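Setting up your fruit station
Section 4: Getting the desk ready

Hello again! If you've come straight from section 3, your standing desk should be up on both legs and not wobbling. I wrote most of this on May 24, 2019 with a banana in one hand, so forgive any crumbs. The idea is a tidy spot for fruit on a plain white desk, with a bowl or a basket for the everyday stuff and, if you like, a wire mesh rack at the back against the wall. 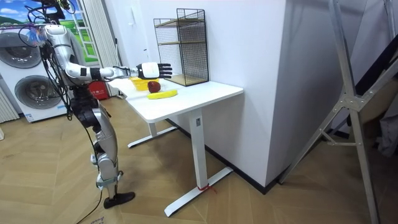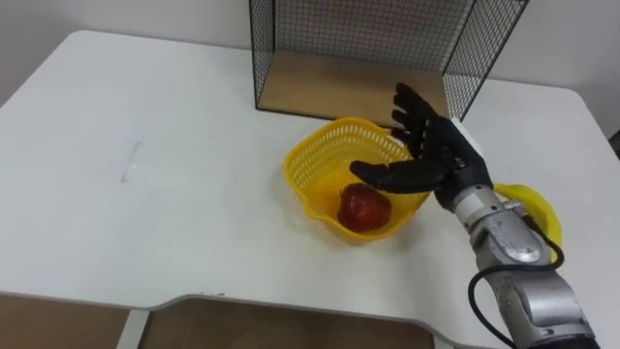
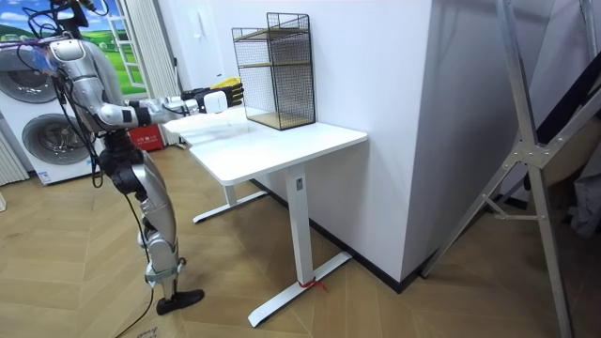 Right, on with it. You'll want a damp cloth, a dry tea towel and your fruit. Leave the shopping on the floor until step 5, or you'll be moving it about forever.

1. Lower the desk to a height where you can see down into a basket without going up on your toes. I like mine on the low side, but my friend Hanne Sjöberg is a good deal taller than me and has hers right up.

2. Wipe the top and dry it properly. Grey scuffs usually lift with a bit of washing-up liquid. Don't use a scouring pad! I did that on my old Cerari desk and the dull patch never went away.

3. If you're having a rack, stand it at the back with the open side facing you. Slide the bottom board in first and press down on all 4 corners. Boards for the upper level go in at a tilt and then drop flat.

Caution: cut wire ends can be sharp. Run a finger (gently) along the edges before you start reaching in and out, and file down anything that catches.

4. Put your bowl or basket in front, leaving a good 30 cm of clear desk on the side you reach from. Swap that over if you're left-handed.

5. Now the fruit. Apples can go straight in, stalks up if you're fussy like me. Keep bananas outside the bowl, as they bruise under anything heavier and they hurry everything else along.

Note: I stop at 900 g in a small plastic basket. Mine came from the Gakley shop and the rim starts to bow after that.

6. Raise the desk again, slowly, with one hand near the basket. Anything round will roll if the top isn't level, so go back to the feet in section 3 if an apple sets off on its own.

Cleaning: basket and bowl in warm soapy water once a week, and more often in August, when the fruit flies turn up. Boards just get a wipe. Please don't soak them, they swell and then you can't get them back in.

Section 5 covers the drawer and the cable clips.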